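Ticket 408 – Left finger doesn't close all the way on thin boxes
Opened by: Chantal Lapointe
Assigned to: Khairul Ngui
Project: Nilau (student gripper project, sorting task)
Status: Open, waiting on retest

Chantal wrote:

Hi Khairul, I hope your week is going better than mine! I'm having trouble with one of the handheld grippers, the one we've been calling Lanton. When I squeeze the handle the right finger comes in nicely, but the left one seems to stop a little short, and I end up tilting my wrist to make up for it. With chunky things it hardly matters. With the small paper boxes it does, and I've had a few slide right out between the pads.

What I've tried so far: I wiped both blue pads with a damp cloth and let them dry overnight, restarted the logger, and ran the open-close calibration 2 times. The first time it finished with no complaints. The second time it gave me "range mismatch, left" and then let me carry on anyway, which I thought was a bit odd – shouldn't it refuse? I also swapped handles with my partner for a while, and the other gripper (Gerner) closes evenly for both of us, so I don't think it's the way I hold it.

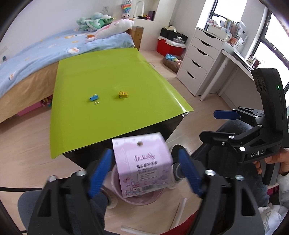

I did 8 tries with the same box after that, picking it up and dropping it in the basin, and I kept the log for all of them. The failed ones look the same to me: the width reading goes down, sits still for a moment as if it has hold of something, and then drops again when the box slips. The folder is on the shared drive under Sutanto, with my initials on it. Please ignore the very short file at the top, I pressed record by accident.

Khairul replied:

Thanks, Chantal, this is a lovely clear report and it saves me a lot of guessing. I read through your logs over lunch and I think you're right about the left side. Could you take the left pad off and look at the slot it sits in? The pads can creep forward over a long session, and then the tips meet before the rest of the pad does. Push it back until it stops, snug the screw (gently, please, we've stripped one already), and calibrate again from fully open.

You're also right that the software shouldn't wave you through after a mismatch. I'll open a separate ticket for that one.

Chantal wrote:

The pad was sitting forward! Not by much, but I could feel it click when I pushed it back. Calibration passed. I have a lab report to finish tonight, so I'll do the proper retest on Friday and put the new logs next to the old ones.

Khairul replied:

Perfect, no rush at all. Leaving this open until then.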